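Vidstead Table Top, White

Product page last updated Jun 20, 2019

The Vidstead is a plain white top for desks, workbenches and packing tables. It is sold without legs, so you can put it on a frame you already own or order one of ours at the same time.

Depth is 600 mm on every top. Both faces are finished the same way and either one can go uppermost. Corners are square, with the sharp edge taken off.

What is in the box
One top, fixing screws, a paper template for the frame holes and a fitting sheet. The holes are not drilled in advance. Mark them from the template and drill from the underside.

Frames
The Traken frame is the usual choice for a sitting desk. The Adams frame is taller and suits people who work standing up. Other makes will fit if the cross bars are flat and no wider than the top. If you are unsure, send the measurements to Kevin Cárdenas in the sales office before you order.

Load
Up to 5 boxes of copier paper can be stored on the top when it is fitted to either of our frames. Spread them out and keep them away from the front edge. Do not sit on it.

Cleaning
Wipe with a damp cloth and a little washing-up liquid, then dry. Ink comes off more easily if you deal with it the same day. Scouring pads will dull the surface and the guarantee does not cover this. Put a mat under anything hot.
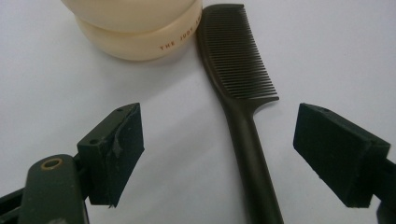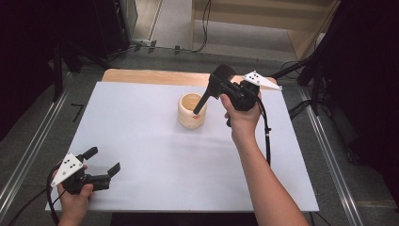
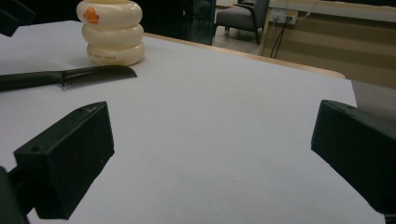
Delivery and returns
Tops are sent flat from our Zurkulero warehouse and normally take 3 working days. Larger orders go on a pallet and Nelly Sotelo will ring to agree a time. The driver delivers to the door only, and the longer tops need two people to carry them upstairs.

Check the corners before you sign. Damage should be reported within 2 working days, with the order number. Unused tops can be returned in their packing. We cannot take back a top that has been drilled or cut.

The grey version is out of stock until July.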